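Search tickets
All queues | Mine | Closed

Ticket: Serving props, set 2: teal plate does not sit flat, fruit rolls off
Product: Mudora tabletop set (plate, star fruit, grapes)
Opened by: Lizeth Huanca
Assigned to: I-hsuan Chow
Status: Resolved, workaround in place
Priority: Low

Problem as reported

Plate rocks when pressed at the rim. Happens on the light wood table only. The grape bunch, when placed toward one side of the well, shifts to the rim and sometimes ends up on the table. Star fruit stays where it is put. The same plate on the Gusach bench gave no trouble in January.

Requested: replacement plate, or confirmation that the table is at fault.

Log

09:10 Huanca
Plate washed and dried, underside checked for label residue. None found. Rocking unchanged.

09:25 Chow
Please swap in a second plate from the same carton and repeat. Also give the plate diameter and the room the table is in.

09:50 Huanca
Second plate rocks too, slightly less. Diameter 170 mm. Table is the Yeh one, in the small room next to the stockroom.
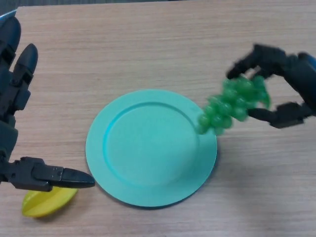
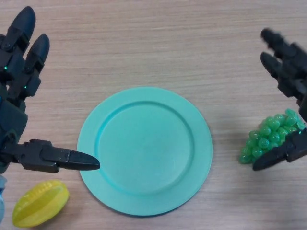
Attachments: teal plate and grapes on the Yeh table; yellow toy fruit in both pictures, star fruit in the second.

10:05 Chow
Received. Two separate questions here, so I am splitting them.

a) Plate. Plastic plates from this carton were stacked under load in storage. A slight bow in the base is likely. Set the plate upside down on a known flat surface and lay a straightedge across the foot.

b) Table. Put a level on the top along the grain, then across it. Report both.

10:40 Huanca
a) Light visible under the straightedge at the middle of the foot on plate one. Feeler gauge not available. Plate two is better but not flat.
b) Along the grain, level. Across the grain, low on the side nearest the door. A folded card under that leg brings the bubble to center.

11:00 Chow
Both contribute, then. The bow lets the plate rock and the slope decides which way it goes. The grape bunch is wide at one end and narrow at the other, so it also tips toward the wide end if placed off center.

Steps:
1. Adjust the leveling foot on the door side. Do not leave the card in.
2. Warm the plate in water at 40 °C for 5 minutes, then press it base down on the bench under a flat board until cool. No hotter than that, or the rim may distort.
3. Recheck with the straightedge.
4. Place the grapes with the wide end over the middle of the well. Repeat the placement on both plates.

13:15 Huanca
Steps 1 to 3 done. The leveling foot was seized and needed penetrating oil. Table now level both ways. Plate one still shows a little light under the straightedge but no longer rocks under finger pressure. Plate two is flat.

13:40 Huanca
Step 4 done. Grapes stay put on both plates. With the narrow end toward the middle they still creep on plate one.

13:55 Chow
Acceptable for now. Mark plate one underneath with a dot of paint and keep it as the spare. Use plate two. I have asked Skirnenov whether replacement plates from a different carton can be sent without a full set.

14:20 Huanca
Marked. Remaining plates in the carton are now stored on edge in the rack. The star fruit and grapes went back in the lidded tub.

15:05 Chow
Skirnenov will supply single plates. Order placed for 2. Closing this one; reopen if plate two starts to rock. The seized foot is logged separately under furniture, as the other legs on that table have not been checked.

Resolution: table leveled, plate pressed, storage changed.
Related: Yeh table, leveling feet (open)

Last updated: January, 15:05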